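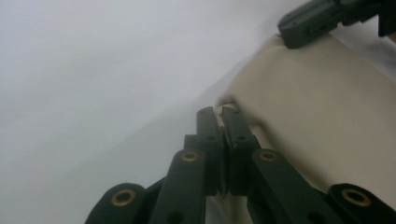 Call for participants: people to demonstrate household tasks with hand-held grippers

Imard is looking for participants for the second round of the Zamdale recordings. You will hold a gripper tool in your hand and do simple tasks with it, mostly with soft things: cushions, covers, towels, clothing, bags. The recordings are used for teaching a robot arm the same tasks. You do not need to know anything about robots, and you do not need to program.

In the first round, in February, we collected 2,802 demonstrations. Hard objects went well. Soft objects are more difficult, as they change their form when they are gripped, and we have too few good examples of pinching an edge, holding it, and letting it go at the correct moment. Therefore this round is only about soft objects.

What you will do

One session takes 145 minutes with two breaks. In the beginning you get a short training and you can practice as long as you want. After this you choose a task card, for example "take the cushion by its edge and turn it over", and you repeat the task until the card is finished. Most people complete over 40 demonstrations in one session. We prefer slow and calm movements. If you drop something, please continue and pick it up again — such recordings are also useful for us.

Some sessions are done by remote control. Then you sit at a desk and move the robot arm with two handles. If you prefer only one of the two ways, write it in your application.

Who can apply

You should be 18 or older and able to squeeze a trigger many times without pain in the hand. Left-handed people are very welcome, we had almost none of them in February. You should understand spoken instructions in English. Experience in sewing, laundry work, upholstery or care work is an advantage but it is not required.

Please do not apply if you had a wrist or finger injury in the last half year.

Payment and place

You receive 600 kroner for each complete session, paid to your bank account. Travel by bus or train is paid separately when you send us the ticket. The sessions take place at the Budwood building, second floor, entrance from the Bråten side. There is an elevator. Coffee, tea and fruit are free.

Recordings show your hands and the objects. Your voice is removed. You can ask us to delete your recordings until the end of the round.

How to apply

Send a short e-mail to Chenxi Wan, who plans the sessions, with your name, which hand you use, and the times of day that suit you. No CV is needed. Applications are open until 21/03/2019, but we fill the places in the order in which the e-mails arrive.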